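How to Clean a Bathroom Sink and Mirror Without Streaks

Posted in Bathroom, Weekly Jobs

A sink and the mirror over it take about 14 minutes once you have the order down. Most streaks come from doing the glass too early or from using too much product. Start at the top with dry work, do the sink in the middle, and leave the glass for the end.

What you need

Two microfiber cloths, one for the sink and one for the glass
A soft sponge with no scouring side
Mild dish soap
White vinegar and water, mixed half and half in a spray bottle
An old toothbrush
A dry towel

I keep these in a Mavangate caddy under the sink. Any bucket works.

Step 1. Clear and dust

Take everything off the rim of the sink and off any shelf nearby. Wipe the top of the mirror frame with a dry cloth, then the sides, then the bottom. Dust turns to gray paste as soon as it gets wet, so do this before you spray anything.

Step 2. Wash the sink

Run warm water around the bowl and let it drain. Put a small squirt of dish soap on the sponge and wash the rim first, then the walls, then the bottom of the basin.
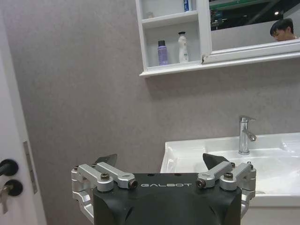
Glossy ceramic scratches more easily than people expect, and once the glaze is dull it holds on to soap film. Skip powdered cleansers and steel wool. If there is a chalky ring at the water line, lay a paper towel soaked in the vinegar mix over it for 12 minutes, then rub with the sponge. Keep the vinegar off natural stone — it etches.

Use the toothbrush around the drain and the base of the faucet. Rinse with clean water and dry the rim with the towel. Air drying is what leaves the spots.

Step 3. Wipe the wall

Toothpaste and soap travel farther than the sink. Wring a cloth out in warm water with a drop of soap and go over the tile from the height of the mirror down to the rim. Follow with plain water. On light gray tile the splashes are hard to see from the front, so look along the wall from the side.

Step 4. Clean the mirror

Spray the glass cloth, not the glass. Liquid that runs down behind the bottom rail can get at the backing and cause black edges. Work in overlapping passes from the top down, then turn the cloth to a dry side and go over it again.

Finish with the lower ledge of the frame. Fold the cloth over one finger and run it along the lip and into the corner.
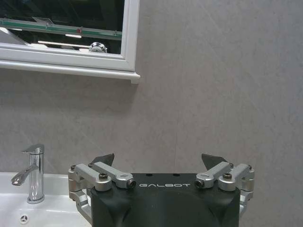
White mirror frame with a projecting lower ledge, against light gray tile.

Step 5. Check and put back

Stand to one side and look across the glass. Buff any haze with the dry towel. Wipe the bottom of each bottle before it goes back.

Wash the cloths without fabric softener, which leaves a film that ends up on the mirror next time.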